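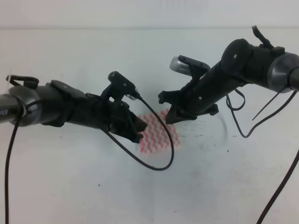
Page last changed: 2026-05-08

Section 9: Folding small cloths for the Stekarholm drawer insert

I get more mail over this section than over the whole rest of the Stekarholm guide, so I've rewritten it. The old version assumed you already had a folding habit of your own. I didn't have one either until last November, when I finally emptied the kitchen drawer onto the bed and saw what I'd been living with!

Everything in this section is for small flat cloths: dishcloths, cloth napkins, hankies, those little patterned squares you pick up at craft fairs. A small red and white patterned one is perfect to learn on (the pattern gives your eye something to line up with). Bath towels and anything with a hood are in Section 11.

Before you start

You need a clear, smooth table. I like a white or light gray top, because crumbs and lint show up before they end up inside the fold. A few smudges on the surface won't hurt anything as long as they're dry – run your palm over it and you'll feel if something is sticky.

You also need the insert itself, already put together as in Section 4, and a pile of clean cloths. Please let them dry all the way. I know it's tempting to fold them a tiny bit damp so they press themselves flat, and I did it for years, and my drawer smelled like a pond.

Laying the cloth out

1. Put one cloth in the middle of the table, good side down. One cloth at a time, even if you're in a hurry.

2. Smooth it from the center out toward the edges with flat hands. Don't pull on the corners yet. Cheap cotton stretches on the diagonal and you'll end up with a kite.

3. Check the hems. If one side has curled under, flip it out with a fingernail and press it down for a second or two.

4. Turn the cloth so that one straight edge runs along the edge of the table nearest you. If yours isn't really square anymore (mine mostly aren't), pick the straightest side and call that the front.

Note: Striped and checked cloths lie to you. The print is often a little crooked compared with the hem, so go by the hem.

The three-part fold

5. Take the left edge between finger and thumb, near both corners, and bring it over until a third of the cloth is covered. Lay it down, don't drop it.

6. Do the same from the right so that it lands on top of the first flap. You now have a long strip. If the top flap sticks out past the fold underneath, open it and try again – it only takes a moment, and a crooked strip never straightens out later.

7. Fold the end nearest you up to the middle of the strip.

8. Fold the far end down to meet it. The two ends should touch without overlapping.

9. Fold once more along the place where they meet, like closing a book. Press gently with the side of your hand.

The finished packet should stand on its fold for a little while without help. Thin napkins tend to slump, and that's fine, they hold each other up once the row is full.

Caution: Don't iron the packet after folding. You'll set a hard crease through all the layers, and on printed cotton that crease turns pale after enough washes. I ruined a set of Finditz napkins this way and I'm still sore over it.

Filling the insert

10. Stand the packets in the row with the closed fold facing up. Start at the back.

11. Keep going until the row is snug but you can still slide a finger in beside any packet. Too tight and you'll drag out three when you want one.

12. Push the divider up to the last packet and click it into the nearest slot.

Note: If you have the older Rernero divider, it doesn't click. It slides, and it will creep forward every time you shut the drawer. A strip of felt along the bottom cures it.

If something isn't working

The packet pops open. Usually the cloth is new and still has finish in it. Wash it a couple of times and it'll calm down. Until then, keep the new ones in the middle of the row with soft ones on both sides.

The packet is too tall and the drawer catches. Go back to step 7 and fold the strip in thirds, skipping steps 8 and 9. It comes out shorter and fatter.

The cloth has lace or a fringe. Fold the fringe inward first, as if it were an extra hem, and then start from step 5. I keep my fringed Ní Bhriain cloths in a row of their own since they snag on everything.

You've got 200 of them. Oh, me too, almost! Sort first, fold second. Twenty good dishcloths is plenty for my kitchen, and the rest went into the rag bag, covered under Cleaning Cupboard in Section 12.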